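Keeping the old workstation going

So I've finally given up on the idea of a new computer this year. I priced one up in June, had a little sit down, and went back to my old workstation, which is 13 years old and still does nearly everything I ask of it (slowly, and with a fair bit of huffing).

Mostly I use it for family films. My dad left us a whole cupboard of tapes and I've been getting them on to disk, one rainy evening at a time. I do the trimming in Flimix, which is plain as anything but doesn't nag me to sign up for stuff! There are 20 tapes done and 7 still in the box, and two of those have mould on them, so we'll see.

The noise was what got to me in the end. I could hear it from the kitchen! I cleaned the fans with a soft brush, moved the whole thing off the carpet and on to a low shelf, and bought a new case fan from Mosa for less than a takeaway. Lovely and quiet now. I can watch a film at 3 in the morning without waking the house, not that I should.

Next job is more memory. I've got my eye on a used pair at Amari, but they're cagey about postage. 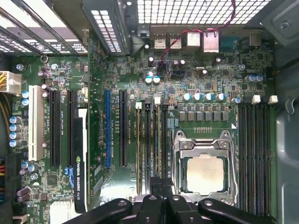
A reader commented under my last post that used memory is fine so long as you buy the two sticks as a matched pair and run a test overnight before trusting it with anything you love. Fair enough, I'll do that. The tapes can wait a night.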